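Handout 3: Looking after the hand-held grippers

Course: Manipulation Lab, Letik teaching cell
Revised 2022-06-04

Scope

These notes cover the daily care of the paired hand-held grippers and the table they are used on. Calibration of the arm itself is in Handout 2. Read both before you sign for the cell. Anything marked "log" goes in the cell book under your bench number.

Before you start

Switch the gripper off before you touch the finger screws. Lay a cloth on the table. The screws are small and roll into the round holes in the tabletop if you let them. You need the short hex key, a soft brush, lens tissue and the spare pads from drawer 914.

Finger pads

The orange pads are soft and do most of the work, so they wear first. Look at the black ribbed strip along the inner edge of each one. Replace the pad if the ribs are flattened, if the strip lifts when you push it with a fingernail, or if the orange part has a split at the tip. Change both pads on a gripper together. A new pad against an old one closes off center and the object turns in the grip.

To change a pad:

1. Open the fingers fully.
2. Loosen the pad screws a half turn each, then take them out.
3. Slide the old pad forward. Do not pry it sideways.
4. Brush out the seat and fit the new pad.
5. Put the screws back finger tight, check that the pad sits flat, then tighten.

Log the pad change.

Markers

Each finger carries a square black-and-white marker on top. The software reads finger opening from these, so they must be flat, clean and matte. Wipe with dry tissue only. Alcohol lifts the print on the Ostley labels. If a corner has curled, replace the whole label, and line it up with the edge of the finger before you press it down.

Opening check

Stand something light and thin-walled on the table and bring the open fingers up on either side of it. Keep the second gripper off to the side, clear of the object. Look at three things: the pads should point in evenly, both markers should be in full view of the camera, and your own fingers should stay clear of the markers.

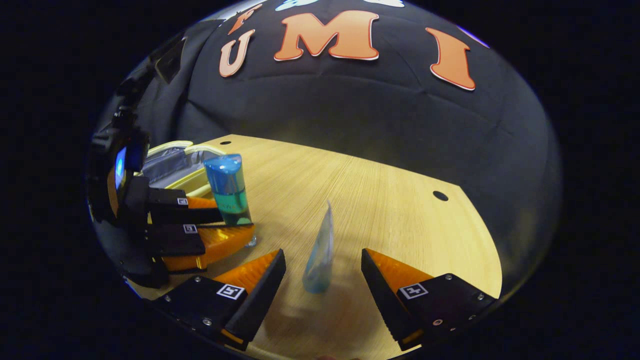

Closing check

Close slowly until both pads touch the object, then stop. If one pad arrives first, open up, move the gripper over and try again. If the same pad still arrives first after that, the finger is out of line and the screws need to be reset. Repeat the check with the second gripper.

Run 100 open and close cycles after any work on the fingers. Listen for clicking. Retighten and log.

Lens

Use the Plumudby blower first, then tissue. Grit dragged across the lens leaves marks that show up in every recording afterward.

End of session

Grippers go back on the Yazıcı rack with the fingers open. Closed fingers press the pads out of shape overnight. Empty any bottles used as test objects and wipe the table dry. Return unused pads to the drawer and sign the cell book.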